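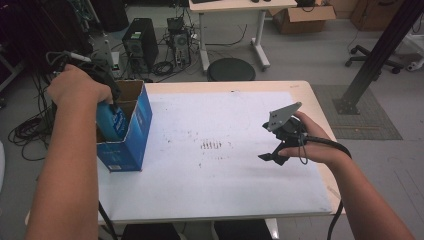 Speaker notes: Packing density and void fill in small-parcel shipping

Slides 1-2. Opening

Introduce self: Sinan Gezer, packaging engineering, Clesteck. Talk is 25 minutes plus questions. Slides will be on the event page after the session.

State the scope early. We cover single-wall corrugated boxes, parcels under the weight a single person can lift, mixed contents. We do not cover pallets, cold chain or hazardous goods. If someone asks about lithium cells, refer them to their carrier's rules and move on.

Definitions, read aloud because people use these differently:

Fill ratio: volume of product divided by internal volume of the box.
Void: everything else, before any fill material goes in.
Headspace: the part of the void between the top of the product and the closed flaps.

Headspace gets its own term because it behaves differently in a stack. A box with a lot of side void and no headspace still carries load through the contents. A box with headspace carries load through its walls only, and the top panel sags.

Slide 3. Where the data comes from

The main data set is an audit of outbound parcels at the Tapley site. 3,251 parcels were opened after sealing, measured and closed again. The audit began in April and the analysis was finished in August 2019. 249 parcels were dropped from the analysis, mostly for missing box codes. Say this before showing any chart.

Mention that Tapley ships household and personal care goods, so bottles are overrepresented. An apparel warehouse would see a different curve. If there are apparel people in the room, ask them to hold comparisons until the end.

Slide 4. Distribution of fill ratio

Let the chart sit for a few seconds. Point out the two humps. The right hump is orders where the packer had a box close to the right size. The left hump is orders where the next size up was the only one on the shelf.

The common reading is that packers choose badly. The Tapley data does not support that. When the closest box size was in stock at the station, it was used in most cases. The left hump follows the stock-out log closely. Show the overlay on the next click.

Pause here. This is the point most people write down.

Slide 5. Box range

Tapley ran 10 box sizes at the time. Going to more sizes improves the average fill ratio but increases stock-outs per size, and past a certain number the second effect wins. Where that number sits depends on bench space and on how often stations are refilled. Do not give a general answer. Explain the method:

1. Take at least 1,000 recent orders with item dimensions.
2. Compute the smallest bounding box for each order, allowing rotation.
3. Cluster on the longest side first, then on volume.
4. Run the candidate range against the real refill schedule.
5. Compare total board area used, including the oversize substitutions.

Step 4 is the one that gets skipped. A range that looks excellent on paper can use more board in practice if stations run dry every afternoon.

Slide 6. Cylinders in rectangular boxes

Bottles waste corner volume. A single row of upright cylinders of equal diameter in a box cut exactly to fit fills pi over four of the footprint, a little under 79 percent. Staggered rows do better over a large area, but in a small box the half-spaces at the row ends usually cancel the gain. Draw this on the whiteboard if there is one.

Shoulders and necks are the bigger loss. Most bottles narrow in the top quarter, so the headspace figure measured from the cap understates the open volume around the necks. Two bottles packed head to tail recover some of it. Check the closure type first. Pump and flip caps should stay upright.

Slide 7. Fill materials

Go through the table row by row. Crumpled kraft paper, air pillows, molded pulp inserts, paper honeycomb wrap, loose fill, bagged fill.

Points to make on each:

Kraft paper: tolerant of packer variation, slow, compresses permanently after the first drop. Test on the second and third drop as well.
Air pillows: fast, light, poor against sharp corners. Lose volume in the hold of an unpressurized aircraft or, more often, through a bad seal.
Molded pulp: best repeatability, needs volume to justify tooling.
Honeycomb wrap: good for glass, takes up more room than the supplier's sheet suggests once it is stretched.
Loose fill: settles. Items migrate to the bottom of the box during vibration.
Bagged fill: a flexible bag takes up irregular gaps and comes out in one piece at the other end. The gathered neck is the hard spot, so it should not sit against the product.

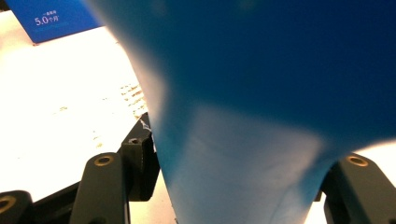 Figure 2. Soft blue material gathered into a narrow, folded neck.

Note for bagged fill: leave slack. A bag filled tight behaves like a rigid block and passes the shock straight on. Our bench work settled on leaving enough slack that the bag can be folded over by hand.

Slide 8. Drop test results

Two box styles, three fill levels. Clonance supplied the board, Cirnik ran the drops. Results are for corner, edge and flat drops in the standard order. Keep to the summary chart and leave the raw tables for the appendix.

Main finding: damage rises sharply once headspace passes the thickness of the fill layer beneath the product. Below that, adding more fill at the sides made almost no difference. If the audience takes a single number back to their own site, it should be their headspace distribution - it can be measured with a ruler before the flaps are closed.

Slide 9. Limits

One site, one product mix. Humidity was not controlled during the audit. Board grade changed once, and the parcels on either side of the change were pooled. Returns data was matched by order number and misses customers who threw the item away.

Slide 10. Questions

Likely ones: made-to-measure box machines (worth it at high volume, see appendix B), dimensional weight pricing (varies by contract), reuse of inbound cartons (possible for internal transfers, strength after the first trip is hard to predict). If time is short, skip to appendix C and show the worksheet.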